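Clistetow Table and Bottle Notes
README, revision 3
Maintained by Soo-ah Kwak
Last edited Dec 16, 2014

Summary

Clistetow is a small reference set covering one kind of object on one kind of surface: clear pump bottles holding a little liquid, standing on a pine table. It was put together to support written work on transparent household containers - how they are named, how the fill level is recorded, and which surface details get mistaken for part of the object. The set has 200 entries. Each entry is a text record with zero or more pictures attached.

The set replaces the older Jatoi list, which covered opaque bottles as well and had no field for the surface. Jatoi records were not converted. If you still have a copy, do not merge the two; the entry numbers overlap.

Contents

readme.txt - this file
entries.tab - one line per entry, tab separated
terms.txt - the word list used in the object and part fields
surface.txt - notes on the tabletop
changes.txt - revision history

Fields in entries.tab

entry - integer, 1 to 200, no gaps
object - a term from terms.txt
closure - pump, spray, screw cap, flip cap, none, or unclear
body - clear, tinted, or opaque
contents - color in plain words, or none
level - empty, low, middle, high, or unclear
surface - always pine in this revision
pose - upright, lying, or unclear
remarks - free text, 60 characters at most

Level is a visual category. It is not a volume and should not be turned into one. Low means the liquid is confined to the bottom of the container and most of the body above it is empty. Anything near a boundary goes to the lower category.

Closure is recorded from what can be told apart at the working distance. From across the table a small white pump and a small white spray nozzle are hard to separate, and "unclear" is the correct value when the only view is a far one. Where a near view exists, it takes priority.

Typical entry, far view

object: bottle, slender
closure: unclear
body: clear
contents: pale yellow
level: low
pose: upright
remarks: nothing else loose on table

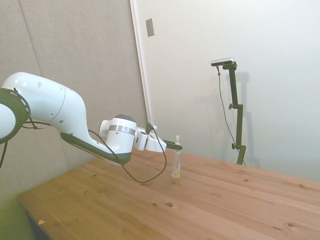

Surface notes

The table is light brown pine, made of joined boards. It was bought as a Fastico kit and finished in the workshop with three coats of clear matte. The finish has not been renewed. Grain is visible everywhere and there are several dark knots, some of them oval. Early readers of the set logged knots as stains, spills or coasters. They are part of the wood and get no entry.

The joints between boards are fainter than the grain in places. Do not use them as a ruler. Board widths were never measured for this revision, and the two outer boards were trimmed after gluing.

The table is wiped with a barely damp cloth and left for 10 minutes before a bottle is put down. Soap leaves a film on the matte finish that shows up as pale patches and gets confused with the lighter areas that are already in the wood.

Typical entry, near view

The near view settles the closure field and most of the part terms. With the top of the bottle close at hand, the collar, head and spout can each be given a term, and the closure changes from "unclear" to "pump". The rest of the record carries over from the far view unless the two disagree.

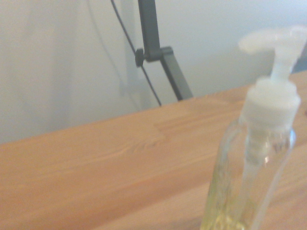

Part terms were the main work of this revision. The Jatoi list had a single word, "top", for everything above the shoulder, so a record could not say whether a collar was ribbed or smooth. The present list splits it into collar, stem, head and spout, and adds dip tube for the part inside the body. The white collar on this bottle is ribbed and is entered that way; the dip tube is entered as translucent white, reaching down into the yellow liquid. Neck threads get a term of their own only if the body is clear enough to show them, as it is with this one.

Clear bodies cause one further problem. Wood grain seen through the plastic has been logged as a printed pattern or as residue on the inside wall. Before entering either, compare with the grain beside the bottle. If the lines are of the same kind and tone, leave the remarks field blank.

Color words

Use the plain words in terms.txt. Pale yellow and greenish yellow are both allowed, but pick one per entry. The same liquid can look greener in a near view than in a far one - keep the far value and put the other in remarks. Do not guess at the product. The set has no field for it, and the bottles carry no product names in the records.

Known problems

Entries 41 to 44 use "nozzle" where "spout" is meant. To be corrected in the next revision, planned for February.

Around 10 entries have a level of "unclear" that could be resolved by someone with patience.

The Arkham export script drops trailing tabs, so an entry with blank remarks comes out one column short. Pad the line before loading.

surface.txt still refers to two coats of finish. Three is correct.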